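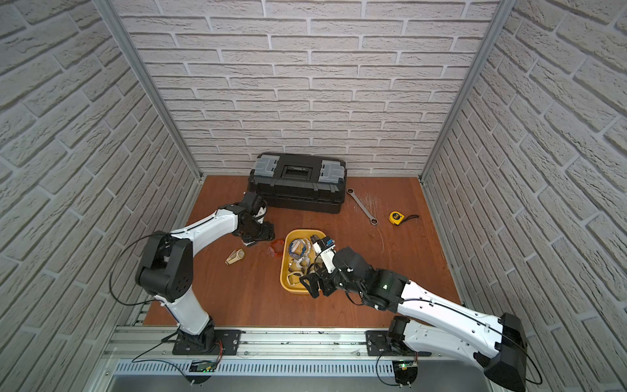

Two arms on the gray rail, white brick panels behind.

1/ Notes on the paperback of Yamuna Gowda's The Hindow Ledger, her history of four city administrations and the water contract that outlasted all of them. I read it against the hardcover. This thread is on the text and notes. I reviewed the argument when it first came out and haven't changed my mind.

2/ Publisher is Bisgaard for both. Hardcover runs 306 pages, paperback 300. The body text is complete. The difference comes from the bibliography, reset in two columns, and a shorter list of interviews.

3/ Page breaks match through the end of chapter 7. From chapter 8 on they drift, so a citation to the hardcover will be off by a page or two. If you're citing the later chapters, name the edition.

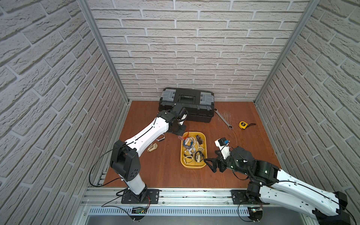 4/ Chapter 8 is also where most of the corrections are. The hardcover had the Prokska bond vote taking place before the audit was released. The paperback puts the audit first. Gowda cites the clerk's minutes for the new order and drops the newspaper item she used before.

5/ That change matters for the Demetrio Bravo material. In the old sequence he votes yes without the audit in hand. In the new one he has it and votes yes anyway. His quoted explanation is the same in both editions, but it now reads as an answer to a different question.

6/ The paragraph after the quote wasn't revised to match. It still says Bravo "could not have known" the reserve figure. Under the corrected dates he could have. I'd flag this in any class using the book.
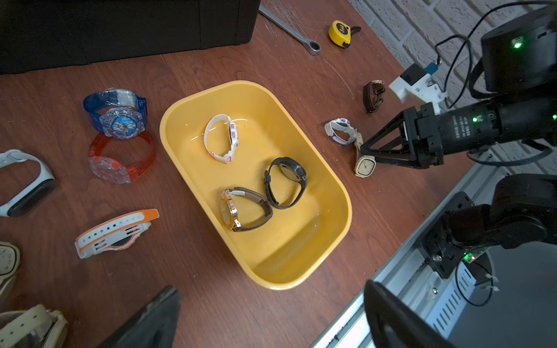
7/ Endnotes. Still keyed by page and phrase, with no numbers in the text. I don't like the system for a book this dependent on documents. Several key phrases in the last chapters point to the hardcover page, so search by phrase and ignore the number.

8/ The Stistimlow papers are now cited by box and folder. The hardcover gave the box only. This is the most useful change in the new edition and the jacket doesn't mention it.

9/ Index: rebuilt. "Water authority" used to be one long string of page numbers and now has subheadings by administration. Bravo's entry splits council years from campaign years. "Audit" finally has an entry of its own.

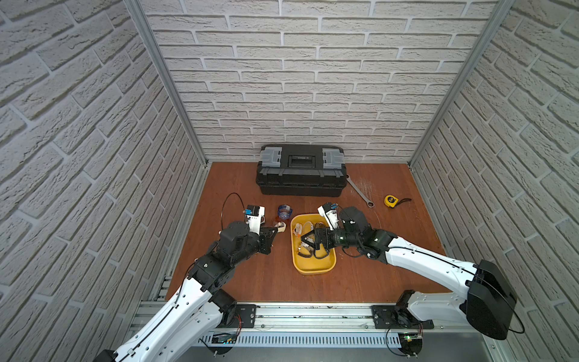
10/ The new afterword is dated 3/22/18 and covers the lawsuit through the settlement. It has no endnotes. Two of its quotes come from a sealed deposition, and she doesn't say how she got the text.

11/ Maps are unchanged, and the one of the service districts is still too dark to read at this trim size. Use the hardcover for that.

12/ If you own the hardcover, borrow the paperback and copy out the notes to chapter 8 and the folder numbers. If you own neither, buy the paperback.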